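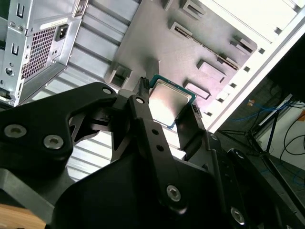 In October we finished the part of our study which I was waiting for the most: can a robot learn when to stop pushing, if it has only a small camera at the wrist and no force sensor? The task is to handle a computer processor. We chose it because the part is stiff and flat and does not forgive much. The gripper holds the chip between two black fingers, one at the upper-left corner and the other at the lower right, and with this diagonal grasp the metal lid stays in view of the camera. Our older grasp covered too much of the lid, and the model had very little to look at.

2/ The method is simple to say. A person guides the arm and we record the demonstrations. Then we train two policies on the same data. The first one gets the wrist images only. The second one gets the wrist images and also a short history of the finger positions, which we call the Kuveck input.

3/ We collected 60 demonstrations. I wanted more, but Hugo Tessier convinced me to keep the number low – the question was if the history helps when data is poor. With a big set both policies become similar, and then we learn nothing.

4/ Result: in 60 trials per policy, images only succeeded 27 times. With the finger history it was 45. We count a success only when the chip is lying flat and the fingers have opened without moving it again.

5/ Most failures of the first policy were of one kind. It came to the right place, the approach was good, and then it continued to press. From the image alone, the last small movement is almost invisible. The fingers, however, stop closing or shift a little, and the second policy can use this.

6/ For the approach, we start with the gripper over the gray fixture where the processor sits, and the camera is tilted. I know many groups prefer a straight view from the top. We tried this with the Jillero setup in spring and the lid reflected too much light.

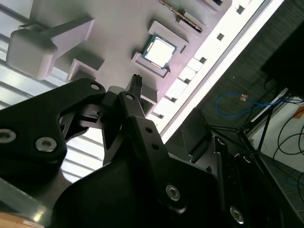

Clotilde Lefèvre asked me under the earlier post if the history is only a hidden clock, so that the policy learns the time of release and not the contact. It is a fair question and I should have written about it first. We repeated the trials with a random pause before the descent. The second policy lost 2 successes and the first one did not change, so I think the clock explains a small part only.

8/ What I can not claim: one arm, one type of processor, one room. The code follows when Hoarau has checked the license text. Kastow will try the same policy with memory modules, and I am curious, as they are much thinner to grasp.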